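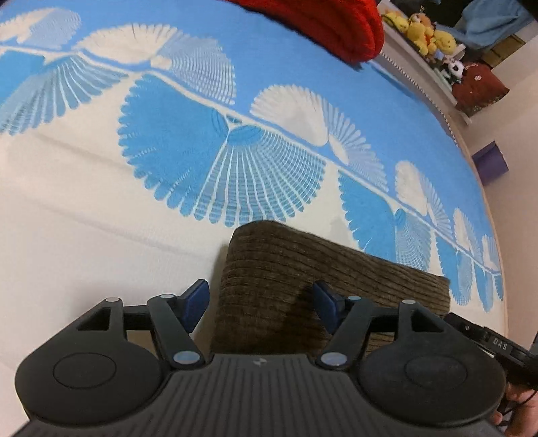
Ticket: Furtado power meter drops out on climbs, reads low after
Status: open, then closed, then open again, now closed (see bottom)
Opened: September 18, 2023

OK so I'm posting my whole log here, since support asked me to keep one and I figure somebody else with the same crank is going to need it. I'm training for the Clallach hill climb in November and my power numbers have gone completely nuts.

Setup: Furtado left-side crank power meter, Drotgate head unit, heart rate strap, and a speed sensor on the rear hub that I mostly ignore. Everything gets uploaded to Jetulby after the ride.

What happens: I start the ride and it all looks normal. Warm-up is fine, flat roads are fine. Then I hit the first real climb, get out of the saddle, and power goes to dashes for a few seconds. When it comes back it's way low. I was on a hill I know very well, breathing like a vacuum cleaner, heart rate 182, and the screen said 78 watts. I can do 78 watts while eating a sandwich!

Tried so far:

New battery. The old one showed as good but I swapped it anyway. No change.

Zero offset before the ride, bike upright, left crank pointing straight down, no foot on the pedal. It passed every time. No change on the hill.

Deleted the power meter from the Drotgate and paired it again. This fixed the dashes for exactly one ride and I got very excited and closed the ticket. Sorry about that. Next ride they were back.

Moved the head unit from the out-front mount to the stem. Maybe slightly better? I wouldn't swear to it in court.

Turned my phone off and put it in the saddlebag, because a forum said so. No change, and then I missed a call from work.

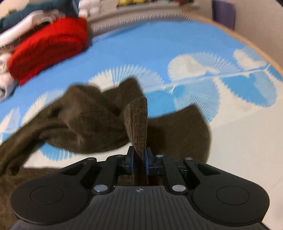 Black jaws with blue rubber pads.

Support wrote back and asked three things: was the crank length set right, was I connected over both radio types at once, and what firmware was on the meter. Crank length was right. Firmware I had to go dig for, and the Furtado app said I was 17 days behind on an update, so I put that on. As for the radios – yes, it turned out I had the same meter saved twice on the Drotgate, once for each type, with different names. I'd never noticed because the list only shows the first few letters.

Deleted both. Added one back. Did an easy spin up and down the street, stood up hard on the pedals at every driveway like a weirdo, no dashes.

But the low reading was still there. So that's a second problem, I guess, and I'd been treating them like one the whole time. Support had me hang a known weight off the pedal and read the torque in the app. It was off, and it was off by a different amount each time I did it, and they said that usually means the crank isn't seated right. I pulled the bolt. There was old grease and grit all over the splines (my fault, I moved this crank over from my other bike in a parking lot and did not clean a thing). Wiped it down, fresh grease, torqued the bolt with a real torque wrench this time and not my elbow.

Hung the weight again and the number stayed put, four tries in a row. Did the hill the next morning. No dashes, and the power looked like the power I remember from spring, maybe a little worse, but that part is on me and the summer I had.

One thing still bugging me: Jetulby kept the old bad rides in my fitness chart, so it now thinks I improved a ridiculous amount overnight. I've asked if I can strip the power out of those files and keep the heart rate. They say you can do it ride by ride from the edit menu. I have a lot of rides to go through.

Closing this one. I'll open a new ticket if it acts up before Clallach.

Comments (3)

gravelgoose: The double pairing thing got me too! Same head unit, different meter. Rename your sensors, people.

lowgear_larch: Did you do the zero offset again after you put the crank back on?

Original poster: Yes, twice. And again after the first ride to be safe.

Recent tickets
Drotgate screen won't wake up in gloves
Jetulby counts the same ride twice after upload
Chest strap reads high for the first 1,000 meters
Speed sensor stops when it rains

Contact | Copyright 2023 | Back to top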